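Textile care bulletin: colour loss in red cotton workwear

The wash trial on red knitted cotton closed in June and the readings have now been checked. The short version for members is that wash temperature matters more than detergent choice, and that most of the loss happens early.

Red shades on cotton are usually produced with reactive dyes. These bond to the fibre during dyeing, but a proportion of the dye reacts with water in the bath instead and stays in the cloth unbonded. If the supplier's rinsing is short, that portion comes out in the customer's machine. It is the usual cause of pink collars and pink towels, and it is often mistaken for fading. Fading proper is slower and comes from light, bleach and abrasion of the surface fibres.

The trial used garments from two suppliers, Cemell and Kinoshita, washed at the Prukport site. Each lot was split between 40 and 60 degrees, with the same dose and the same load weight. In all, 2,285 garment washes were logged. Readings were taken with the garment dry and laid flat, at the chest and at the lower back, away from seams. 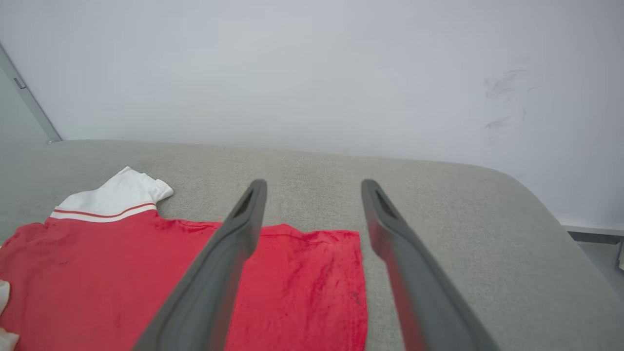 Results by temperature

At 40 degrees both lots stayed within the agreed shade tolerance to the end of the trial. At 60 degrees the Cemell lot went out of tolerance after 6 washes and the Kinoshita lot some way later. Staining of the white test strip followed the same pattern and had largely stopped by then in both lots – a sign that the unbonded dye had gone and that any further change was wear.

Drying and handling

Tumble drying made little difference to shade but a clear difference to surface appearance. Cotton that was left bunched after the spin kept its creases, and the raised edges of those creases rubbed pale sooner than the cloth beside them. Shake items out before drying and do not leave them standing in the drum. Red items should not be stacked damp against paler ones.

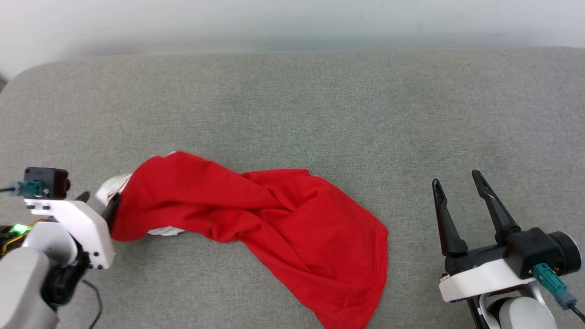
Tultitz laundry writes that its own 60 degree loads showed the same early bleeding, but that a cold pre-rinse on new stock cut the staining enough for mixed loads to go ahead from the third wash. It asks whether the trial garments were pre-rinsed. They were not, and a pre-rinsed lot will be added to the next round.

Members who want the full table of readings should ask for sheet 61.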